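Jadus two-arm kit, review meeting
December 22, 2023, small meeting room, Oldale site
Notes: Su-bin Kwak
Present: packing, maintenance, purchasing. Ilercombe rep on phone for items 1 and 2 only.

1. Last minutes
OK'd. Fix spelling of Akpalu in the contact list, still wrong.

2. Trial of kit
Kit on loan from Ilercombe, 60 days, clock already running. Setup took one afternoon, longer than the sheet says. Left arm needed recalibrating twice, rep says known thing, firmware update coming. No date given. Purchasing wants that in writing.
Put-in-basket job is the one we care about, soft items mostly. Target is 50 in a row without a drop. Not there yet. Maintenance thinks the grip force setting is too low for anything fuzzy, rep thinks its the approach angle. Agreed to try both, one at a time, and log it. 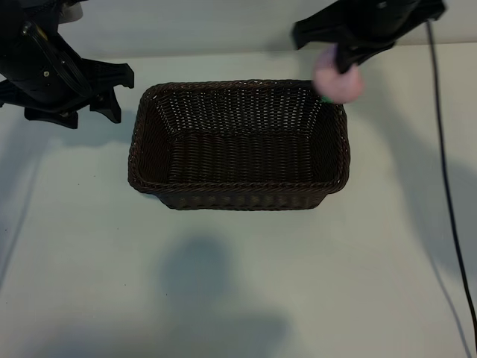

Can we change the gripper fingers ourselves, or does it go back to Ilercombe?
Fingers are a user part, maintenance can swap them on site with the hex key in the kit. Anything past the wrist goes back.

Spare fingers not in the base price. Rep to send price list. Packing asked about longer cable for the second bench, rep will check if its a stock item.

3. Cost
Support plan quoted at $377 a month after the loan ends. Purchasing says high. Akpalu quoted less for there kit but only one arm and no training. Discussion went round a bit. Leave open till trial log is in. Rep off the call by this point.

4. Training
Need 3 people signed off on teach mode before night shift can touch it. Su-bin plus two from packing, names to follow. Manual is ok but section on resets is confusing, Su-bin to write a one pager and tape it by the bench.

5. AOB
Emergency stop label peeling, maintenance to redo. Badge reader at Oldale side door again.

Actions
Su-bin: one pager, trial log
Maintenance: grip settings, label
Purchasing: firmware date in writing, chase price list

Next meeting in March, date to be sent round.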